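# Globe Shades: Frequently Asked Questions

Last revised 2019-10-01. Applies to the open globe shades in the Brirer range, white outside and gold inside. For the enclosed Plundach shades, see the separate sheet.

**What does the shade consist of?**

A white outer shell, open on one side, with a metallic gold lining. A brass tube fits inside the bowl and projects past the rim. The tube and shell are supplied as one assembly and are not sold separately.

**How should the shade be held?**

With two points of contact on opposite sides of the outer shell, low down and close to the edge. Do not lift by the brass tube. The tube is not rated to carry the weight of the shell at an angle.

**What surface should I work on?**

A flat, pale tabletop with small hardware moved well clear. Clips and screws left under the shell will mark the finish. If the table is hard, put down a folded cloth before turning the shade over.

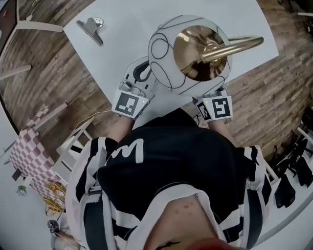 *Open globe shade, line pattern on the shell, gold interior and brass tube.*

**Is the black line pattern printed or drawn?**

Drawn by hand at the Rusitthorpe workshop. Loops and arcs vary from piece to piece, and two shades from the same order will not match. Variation in the pattern is not grounds for a return.

**How do I clean the gold interior?**

Dry microfiber only. Wipe from the center toward the rim. Glass cleaner, vinegar and metal polish all dull the lining – damage of this kind is not covered.

**Can the outside be washed?**

Use a slightly damp cloth with no detergent. Do not rub across the lines. Allow 30 minutes before handling again.

**The interior shows streaks. Is this a fault?**

Usually not. The lining is glossy and reflects nearby light in streaks. Turn the shade a little. If the streaks move, they are reflections. If they stay in place, wipe once with a dry cloth and check again.

**The tube has become loose. Can I tighten it?**

No. Return the complete shade to Aigner, who handle all repairs. Allow 9 working days, longer for shades received in November.

**How should it be packed for return?**

Open side up, tube padded separately, in a rigid carton with at least 2 inches of fill on every side. Do not place anything inside the bowl except tissue paper.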